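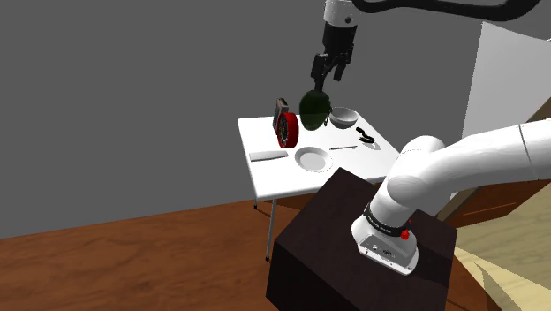 ## December, after the evening class

I came home at half past nine and my legs are not happy with me. Still I want to write this before I sleep, so that I remember it correctly.

Today was my first time to lead the warm-up at the gym in Mudgway. Ataahua Cartwright asked me last week if I want to try, and I said yes too quickly. In the bus I repeated the words many times: knees soft, shoulders down, breathe out. When I stood in front of the group I forgot "breathe out" and said "blow". They understood me and they blew. One lady laughed, but in a kind way.

There were 21 people, more than I expected in this cold. After the warm-up Ataahua took over and I joined the last row. We did the rowing machines, then the step boxes, then rowing again. My total on the rower was 3000 meters, in two parts. The second part was slower and I don't want to write the time.

## What I did wrong

I spoke too fast. Also I showed the lunge facing the group, so my left was their right, and half of the people turned to the wall. Ataahua told me to say "the side of the window" and forget left and right. I will try it.

I also didn't eat enough before. At five I had only soup and a piece of bread, and during the step boxes I felt empty. Next time rice.

## The course

She gave me the paper for the trainer course in Skestimbridge. It costs 342 for the first part, and the exam is separate. I have roughly half of this saved. The lessons start at eight in the morning, so I would need the early train from Plaltlow, and I must ask at work if I can change my shift.

When I lived in Hirkov I ran with the school team for four years, and our coach never wrote anything down. This course has a thick book. I read two pages about the hip and had to look up eleven words.

My mother called while I was writing. I didn't tell her about the course yet. Tomorrow I rest, only stretching, and I need to wash the gray shirt.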